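### 3.2 Sorting and packing of dried crustacean material

The second stage of the study concerned the handling of dried crayfish between the drying rooms and the point of sale. Interviews carried out in the first stage had shown that small producers in the Jollomton area regard drying as a settled matter and give most of their attention to what follows: tipping out, picking over, weighing and bagging. These steps are seldom described in the literature on small-scale food preservation, where the product is usually treated as finished once it has left the racks.

A total of 1,156 portions were handled during the study period, of which 446 were prepared at the Palacios site and the remainder at Faven. Each portion was kept in a bowl until required and was then turned out on to a flat, dark surface. Producers at both sites stated a preference for a dark ground. Loose shell and broken claw are pale at the edges and can be missed on bare wood, and a mat may be lifted and shaken at the end of a session. A lamp with a movable head was considered desirable at Faven, where sorting continues into the evening from October onwards.

The layout of the table differed little between the sites. The bowl was placed to the left, the heap was made close beside it, and the right-hand part of the mat was left clear for spreading the pieces (Figure 2). Bags and boxes were kept beyond the cleared area.

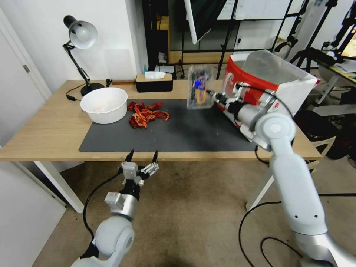
**Figure 2.** Sorting table with dried crayfish turned out on a dark grey mat; white bowl to the left, adjustable desk lamp and tissue box towards the back.

Containers were not standardised. Plastic bowls were the most common, and several producers reported that these take up colour from the crayfish and are afterwards kept for that use alone. Outer packing consisted largely of reused cartons from the retail trade, soft drink boxes among them. Producers valued such cartons for their stiffness and low cost. The Tetex guidance sheet issued to participants advises that reused cartons should hold sealed bags only, and this advice was generally followed.

Breakage was the main concern raised by those doing the work. Whole pieces with the claws attached sell at a higher price, and a portion tipped from too great a height may lose much of its value. The experienced sorters observed at Palacios lowered the rim of the bowl to the mat before tilting it, and drew the heap apart from the outer edge inwards. Newer sorters tended to begin at the top of the heap, which caused the upper pieces to slide and catch on one another.

Fragments were set aside and sold separately for stock and seasoning. At Faven they were returned to the bowl once the whole pieces had been bagged; at Palacios they were swept into a second container and combined at the end of the day. The effect of this difference on recorded weights is considered in Section 4.1.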